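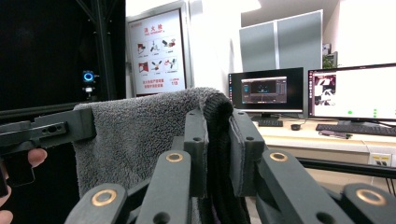 Mwende Wanyama wrote to ask whether the Killimance wall map still sorts countries into only two groups, as the first printing did. It does not. The current edition uses 13 classes, grouped by income per person, life expectancy and years of schooling, and each country carries its own class number on the map face.

Killimance World Development Map, Classroom Edition
Publisher: Jullari
Cartography: Betton

The map is intended for secondary school and first-year college geography. It replaces the earlier two-group edition, which remains available as single sheets while stock lasts. Boundaries, capitals and major rivers are unchanged between the two. The legend, color scale and inset tables are new.

Color scale
The 13 classes run from pale yellow to dark blue in even steps. The scale stays in order when photocopied in gray, although adjacent classes in the middle of the range are hard to tell apart on older copiers. Countries without recent data are hatched.

Insets
Two insets are printed along the lower margin. The first shows urban population share. The second shows the main export of each country by value — crude oil, garments, machinery and so on. Small island states are listed in a table beside the second inset.

Teacher booklet
The booklet was written by Xuân La and edited by Meijer. It covers the choice of indicators, the limits of national averages, and regional differences within large countries. The index lists up to 600 place names. A separate sheet gives the source year for every indicator.

Specifications
Projection: equal-area
Sheets: 2, joined at the Atlantic
Finish: matte, suitable for dry-erase markers
Mounting: metal eyelets, top edge only
Print run, current edition: 3000

Ordering
Schools may order by invoice. Maps ship rolled; folded copies are available on request but show creases at the equator. Data corrections are collected through the year and posted each November as a printable overlay — the overlay fits the current edition only.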